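23 Feb 2024

Slept badly, up before six, porridge. The power bill came through and it is $467, which I refuse to believe for one person and a bar fridge. I'll ring them when I can face the hold music.

Most of the day went on the Brellen computers again. Ladan Taheri is convinced that the parts from old office machines are worth stripping, sorting and selling on, and she has a spreadsheet that says so. The spreadsheet says $1,465 by the end of February. I've seen her spreadsheets before. The one for the jam stall had us in profit as well.
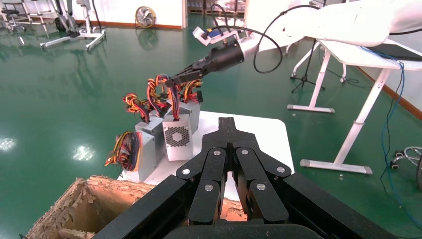 Power supplies are the part I trust least. People hang on to them for years in the belief that a box with a fan in it must be good for something, and then the one they want has the wrong plug. Ladan says a tested unit sells and an untested one is scrap, fair enough, but who is doing the testing? So far we have a white table with four silver ones bunched together on it and their leads going every which way, red and yellow mostly, one lot with orange and black. I said the leads ought to be tied back before anything else is done. She said buyers like to see the length. Do they? I've never bought anything for the length of its leads.

Lucrezia Fiore dropped in after lunch with lemons and an opinion. She reckons Santoro will take the lot by weight, no testing, no labels, cash. I'd want to see the scales first. Ladan went quiet and then said she'd sooner keep going for five more days and see. So five days it is — I've written it on the calendar in pen.

Home by four. Fed the cat, watered the tomatoes, didn't ring about the bill.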